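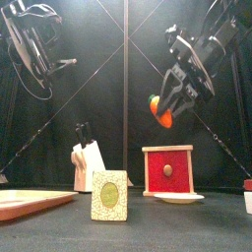
The two-arm cell at the Liltley workshop, with the right gripper holding a toy carrot above the table.

11/11/18

MARITEO PUBLISHES ITS SETTING-UP AND CARE ROUTINE FOR THE LILTLEY TWO-ARM CELL

Mariteo has published the full routine its staff use to set up, check and repair the two-arm handling cell at its Liltley workshop. The routine covers the daily start, the weekly and monthly checks, the replacement of gripper fingers and cables, and the steps to follow after a collision. It can be had free of charge by any workshop, college or laboratory that runs hanging arms of a similar size.

The cell has been in use since March. It is used to practise picking up and putting down household goods and toy food, and it runs on most working days. Until now the care instructions were kept in a ring binder beside the control desk, with later changes written in by hand. The published version replaces the binder and has been checked line by line against the machine.

"The binder was good enough for the two people who wrote it," said Mwanahawa Kinyua, workshop manager at Mariteo. "We now have staff coming over from Mudville to cover shifts, and they were ringing us up to ask what our notes meant. We wanted something a new person could follow on a Monday morning without phoning anyone."

How the cell is arranged

The arms hang from above and work downwards over a grey tabletop. The back wall is matt black. Mariteo chose a dark finish to keep reflections out of the side camera, and the routine asks staff to wipe the wall with a dry cloth only, as cleaning sprays leave a shine.

Thin wires cross behind the working area and are tightened by turnbuckle. They brace the structure against sway when the arms change direction. The routine calls for the wires to be checked by hand every week. A slack wire is taken up a quarter turn at a time, with both arms parked, and the reference positions are tested again afterwards. Staff are told not to tighten a wire to cure a shaking arm until the arm's own mounting bolts have been checked.

Each arm carries a two-fingered gripper. The fingers are treated as wearing parts. They are looked at before each session for nicks, bent tips and loose screws, and are changed as a pair even if only one is damaged. Mixed pairs were the most common cause of dropped objects in the cell's first months, according to the workshop log.

Daily start

The daily start is a list of 7 steps and is carried out by one person, with the power to the arms off for the first four. The person clears the table, wipes it down, looks over the cables at each joint and checks that both grippers open freely by hand. Power is then switched on, the arms are sent to their parked positions, and each gripper is opened and closed on a test object.

The test object is left to the person on shift, but it must be light, must not roll far if dropped and must be one the gripper has held before. A toy vegetable is suitable. Glass, crockery and anything with a liquid in it are ruled out for this step.

Only when both grippers have passed are the working objects put out. Their places on the table vary from session to session, and the routine gives no fixed layout. It does ask that tall items be kept clear of the path between the parked position and the table, and that flat items such as trays and plates lie fully on the surface.

Cables

The longest section of the routine deals with cables. A cable that is too tight pulls at its connector when the wrist turns, and one that is too loose can catch on objects below. Staff are asked to leave a loop large enough for the full turn of the joint, then move the arm slowly through its range and watch the loop the whole way.

"Most of our stoppages have come down to a cable," said Senga Niven, who maintains the cell. "The motors have given us very little trouble. If an arm cuts out halfway through a movement, I look at the connector first and then at the last place the cable was tied. I'd ask people to leave the motor covers alone until they have done both."

Cable ties are to be closed by hand and never pulled up with pliers. Ties that have been cut off are counted back into a dish, so that none are left in the cell. A replaced cable is labelled at both ends with the joint it serves, and the old one is kept for a month in case the fault comes back.

Finding the zero position

After any work on a joint, the arm has to be told again where its zero position is. The routine describes two ways of doing this. The short way uses the marks on the joint housings and is good enough after a cable change. The long way uses a flat gauge block made for Mariteo by Azar, and is required after a motor or bracket has been removed.

Both arms are set up separately and then tested together over the middle of the table at low speed. Doğukan Sarıgül, who wrote this section, said the joint test should not be skipped when only one arm has been worked on.

"The two arms share a space, and each one relies on the other being where it says it is," he said. "An error that does no harm to an arm working alone can put its fingers into the other gripper. The test takes a few minutes."

After a collision

The routine defines a collision as any contact that stops an arm, moves the table or knocks an object off it. The power is cut at once and the arms are supported by hand before the brakes are released. The fingers, wrist panels and mounting bolts are then checked in that order. Small scratches on a panel are noted in the log and left. A bent finger is replaced, and Mariteo does not allow fingers to be straightened and put back.

The arm then goes through the long zero setting and some 92 slow test picks before it returns to normal use. Fouzia Qureshi, who is responsible for safety at the Liltley workshop, asked for the test picks to be added after a bracket bolt worked loose in the summer.

"The arm had passed the checks we had then, and it ran for most of an afternoon before the fault showed up," she said. "Nothing was broken, but I wanted a longer run before people walked away from it."

Parts and records

The workshop keeps 3 pairs of gripper fingers in stock, together with spare cables for each joint and a full set of mounting bolts. Used bolts are not put back after a motor has been removed. Every change of part is entered in the log with the arm, the joint, the date and the initials of the person who did the work.

The log held 3,584 entries when the routine was closed for publication. Irfan Shaikh, who sorted them, has added an index of faults at the back, arranged by what the operator is likely to notice first. Entries include a gripper that closes slowly, an arm that drifts when parked, and a clicking noise at the wrist.

Availability

The routine is available in print and as a file from the Mariteo office in Liltley. Readers may copy it and change it to suit their own machines, provided that the section on cutting the power is left as it stands. Corrections and questions should be sent in writing to Irfan Shaikh at the same office. A revised version is planned for March.

Workshops wishing to see the cell being serviced may apply to Mwanahawa Kinyua. Visits are limited to small groups and take place on maintenance mornings, when the arms are switched off for part of the time.

About Mariteo

Mariteo builds and runs small handling cells at Liltley and Mudville. It also trains operators and maintenance staff.

ENDS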